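How to Enter a Team in an Online Sim Racing League Without Losing Your Friends 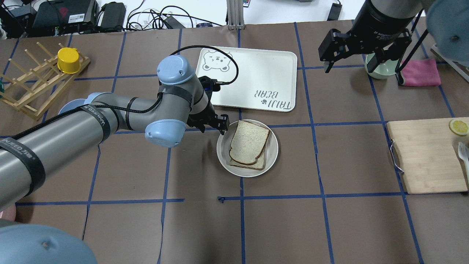

Halina Głowacki wrote in after the last guide to ask why anyone would need instructions for this, when the entry page has one big green button on it. Fair question. The button works fine. It's the 11 screens before and after it that eat your evening.

What follows covers the Toltell Endurance Cup, the one we race in, but most team leagues run along the same lines.

Before you start

Settle who is captain. The captain does the paperwork, gets the emails and is blamed for the weather. You can't change captains once entries close at the end of August, so pick someone who reads their inbox.

Every driver needs a Toltell account with a verified email and a finished license test. The test is 20 minutes in a slow hatchback, and it fails you for touching the grass. Do it sober.

Step 1: Create the team

Log in, open Leagues, then My Teams, then New. Names can be up to 24 characters. Jokes are allowed, but remember that a commentator may have to read yours aloud at two in the morning.

Step 2: Invite your drivers

Type each username exactly as it appears on the profile, capitals included. Invitations expire after 48 hours and there is no reminder. You are the reminder.

Step 3: Pick a car

The Utico is quick over one lap and chews its rear tires. The Brasuteck is slower and will forgive nearly anything, including us. If your drivers have wildly different skill levels, take the Brasuteck and let the fast one complain.

Car numbers are first come, first served. We wanted 124 and got 543.

Step 4: Set a qualifying time

Only one driver has to do this. You get a two-hour window and as many laps as you can stand. Turn off the ghost car, which is there mainly to make you feel bad. The top 176 teams go through to the main grid splits, and everyone else races in the open division - where the driving is worse and the chat is better.

Step 5: Submit the stint plan

Each driver must do at least a quarter of the race. Put your steadiest person in first, when almost 400 cars across all the splits are trying to win at turn one. Save the plan, then open it again and check that it saved. Ours didn't, twice.

Step 6: Check in on race day

Check-in opens an hour before the start and shuts 15 minutes before it. All drivers have to click, even the one who isn't on until midnight. Call them if you must.

If something goes wrong, file a ticket under Race Support and quote your team ID. General Help will only send you back to the green button.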